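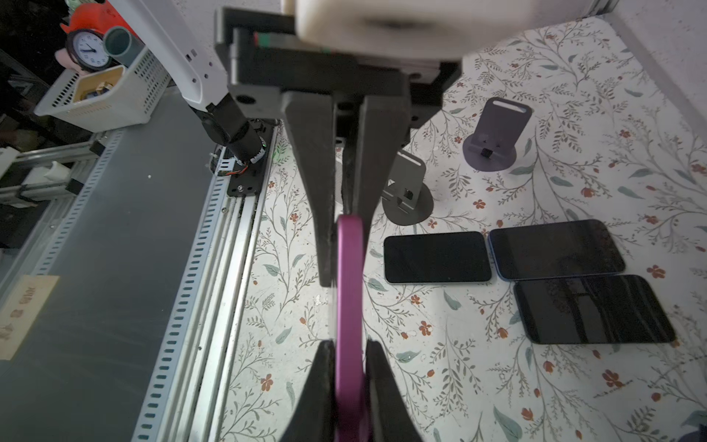

Wrist camera view, phones-and-stands task.

Lukwood chores: data card and notes

So, can a robot arm do the chores yet? I get asked this by pretty much everyone who hears what I do all day, and this set of recordings is my long answer. The short one is "some of them, slowly, if you stay in the room."

What's in here

217 episodes of small tabletop jobs, the kind you do at home without thinking: setting a phone on its stand, taking it off again, clearing stuff to one side, folding a washcloth, dropping odds and ends in a basket. Every episode has wrist camera video, joint positions, gripper opening and a one-line text instruction. The instructions are in plain English and I typed them all myself, so expect a few typos (I left them in, real people make typos when they ask for things too).

Episodes were driven by hand, either by me or by Wim Van Hecke, who is much smoother at it than I am. You can tell us apart if you watch for a while. I stop and think in mid-air. The field "operator" is 0 for me and 1 for Wim.

Folders

broltar_phones — phones and stands, the biggest group, 100 episodes
broltar_cloth — washcloths and dish towels
broltar_tidy — everything else, mixed
splits — plain text lists, train and held out
tools — the loader and a script that plays an episode back

How it's doing so far

I trained one small policy on the phones group and tried it 61 times on the real table. It got the phone all the way onto the stand in 30 of them. I counted a try as good only if the phone stayed put after the gripper let go, and I know other people are more generous than that! Leaning halfway on the lip is a fail in my book, because I wouldn't accept it from a kid either.

What goes wrong, mostly: phones are flat, slick and dark, and a parallel gripper wants something to get its fingers around. Picking one up off a cloth is the hard part. The fingers push the phone, the cloth bunches up, and now the phone is somewhere the policy didn't plan for. Once it's in the air, things usually go fine. Chunky stuff with a handle is far easier, and if your chore is "hold this long thing and move it over there" I'd say we're close.

Folding is another story. The arm can do a first fold on a washcloth that I'd call decent. The second fold is a mess and I have not put a success number on it, as I'd be embarrassed to.

Things to know before you train on it

The tablecloth has a busy plant print and I swapped cloths between sessions. Good for variety, bad if you were hoping to segment by color.

Black phone screens pick up reflections. A few of the evening episodes (anything after 6 p.m. in the timestamps) are worse for this. Try dropping them and see, I got mixed results.

Gripper values are not meters. They run from 0 for closed to 1 for open, straight from the driver. Culent used real units in their version of the loader, so don't mix the two without converting. Ask me how I lost a weekend.

Episodes in broltar_tidy sometimes end early. If "done" is false, the operator gave up.

Changes

December: fixed the frame offset in the cloth group, added the held out list, renamed "grip" to "gripper" everywhere. Old scripts will break, sorry.

Next up is the Bielecka kitchen set, with cups and drawers. Cups are recorded, drawers are half done and very annoying.

Use

Free for research and for tinkering at home. If you get past my 30 with the same split, please open an issue and tell me how — I'd love to see the video too.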